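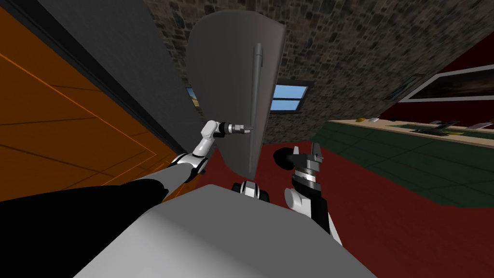
Is it worth going back for a second season at the same resort? For most people I'd say go somewhere else, unless they're offering you a different job or a different bed.

I'm putting that first for the ones who only read the top of these messages. The rest of you have an evening to kill, so here goes. Ruben's original is at the bottom.

Ruben, I did two seasons at Gondwood, four years apart, and the short version is that the lake was the same and I wasn't. The first time I was twenty and had never been farther from home than my aunt's. I took the bus from Dresbridge, 1,416 miles with my knees against somebody's guitar, and I thought every gas station was a cultural event. I took notes on the candy. I wrote home about free refills in a tone you'd normally save for cathedrals.

They had me in the rental shed, handing out paddles and life vests, and then after a month they moved me to the breakfast kitchen because I'd made the mistake of being on time. You start at 4:30. You learn the English words for forty kinds of egg before you learn how to ask a girl to the bonfire. My first paycheck, after the housing deduction, the uniform deduction and a thing called a "linen share," came to $236. I was so proud of it that I carried it around for days and nearly put it through the wash.

The second time I knew all that, and knowing it was the problem. I flew, for a start. I had good shoes. I'd told everybody how friendly it all was, and then I spent two weeks walking around looking for people who had gone home years ago. The cook was new. The diner on the county road, where we used to sit over one plate of fries until they turned the lights off, had become a place that sold hot tubs. I stood in there for a while pretending to want a hot tub.

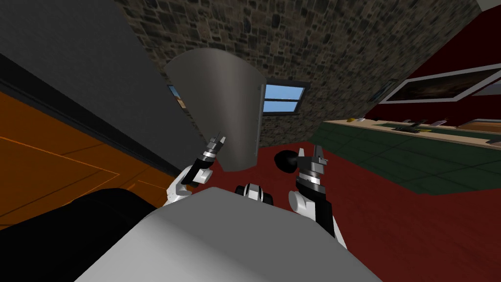
The new people were perfectly nice, and they were also twenty, and they were taking notes on the candy. I had opinions about the candy. I could hear myself saying "it used to be the other way around" about the salad bar, which is a sentence no one under sixty should own. By the end of June I was the guy they came to about forms.

About the money, which you asked and which everyone pretends not to care about. The second summer I came out $1,035 ahead, counting the flight. That's after living on kitchen leftovers and going to town exactly as often as I needed socks. If you take the desk job they're offering you'll do better than that, and you'll keep your eyebrows, but you'll get the complaints. Ask them in writing whether the desk gets meals. In my day it didn't, and the desk people used to hang around our back door like cats.

Housing: get out of the lower bunkhouse if you possibly can. There are 3 good rooms in the upper one, on the lake side, and they go to whoever emails first and sounds calm. Don't mention that you've been before. They seem to think returning people enjoy hardship.

The other thing you asked was about staying on into October after the students leave. I did that the second year and it's the only part I'd do again tomorrow. The water goes flat, the guests are all retired and tip in cash, and the staff table gets small enough that you end up talking to people. I learned to play cribbage and to drive the garbage truck. Mthembu, who ran maintenance and had no patience for any of us in August, took me out on the boat to pull the buoys and told me the whole history of the place, at least half of which I've since found out he made up.

So if they'll let you start late and stay late, forget what I said at the top and go. If it's June to August in the lower bunkhouse again, try Lenstead. I've never been, the website looks terrible, and that's exactly how I felt about Gondwood the first time.

Either way, wait until they confirm there's a season before you buy anything. I don't need to tell anyone here what kind of spring it is.

Pieter Desmet
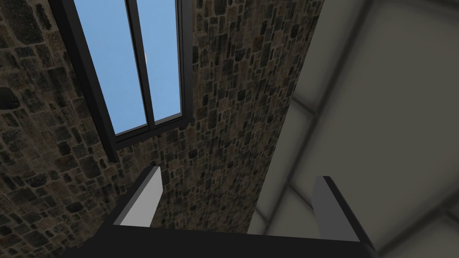 On 4/26/20, Ruben Michiels wrote:

> Hi all,
>
> Gondwood has written to ask if I'd come back, front desk this time,
> dates still open. I had the best summer of my life there and I'm
> scared of ruining it. Has anyone on the list done the same place
> twice? Was it any good?
>
> Also, did you save any money the second time around, and has
> anybody stayed into the fall? They hinted at it. I'd have to tell
> my mother, so I'd like some facts first.
>
> I still have the name tag, by the way. They spelled it Reuben, like
> the sandwich, and I answered to it all summer.
>
> Ruben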